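4. Workshop trials

4.1 Materials and set-up

The arm was built in a shared workshop in Zasgate from the Candeseck open drawings, and its fingers were cast by Frauke Brinkmann. All trials used ordinary kitchen objects on a fixed tabletop. No markers were attached to any object.
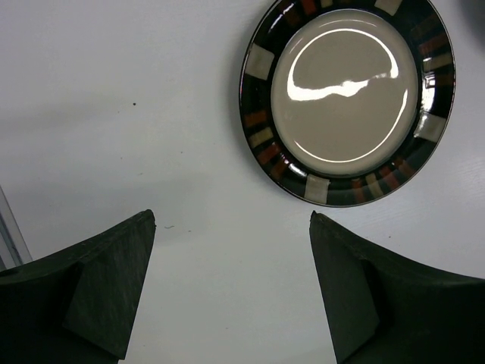 Glazed ware is a known difficulty for wrist-mounted cameras, as reflections are readily taken for edges. The segmentation stage used here was tuned on matt objects only. On a plate with a glossy black rim and a beige well, the overhead light produces a bright band across the well and white streaks along the rim. The rim fit therefore discards short bright arcs before an ellipse is estimated – a step added in February.

4.2 Long objects 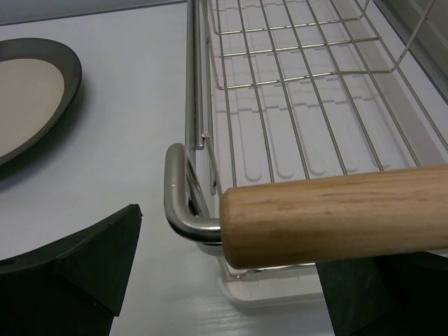 Trurkent Robotics Workshop, Manipulation Group

Cylindrical objects were approached across the long axis. The planner of Minhas and Pisharody assumes a clear background, and wire racks break this assumption. Depth readings taken through a grid were rejected if they differed from the nearest wire by more than 18 mm. Grip force was held at one setting for all 324 trials.

4.3 Upright plates

Placing a plate on its edge needs a narrow grip and a good estimate of tilt. Tilt was taken from the ratio of the ellipse axes, with the grip point set at the rim. In Figure 3 the blue rim lies between the two fingertips, and the plate appears as a tall, narrow ellipse beside the wire rack. Printed patterns were masked out before fitting.
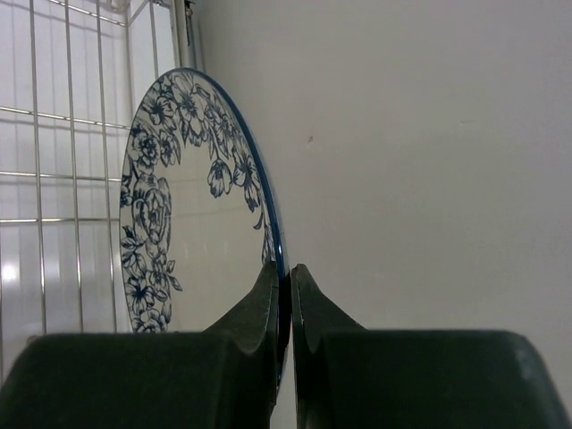

Finger wear was logged separately by Elin Mathias. The tips were inspected after roughly 800 closures and replaced if the contact faces no longer met evenly. For thin ware only the upper part of each finger is used: the tapered tips close on the rim, and the wide bases stay clear of the grip point. Wear at the bases was not measured.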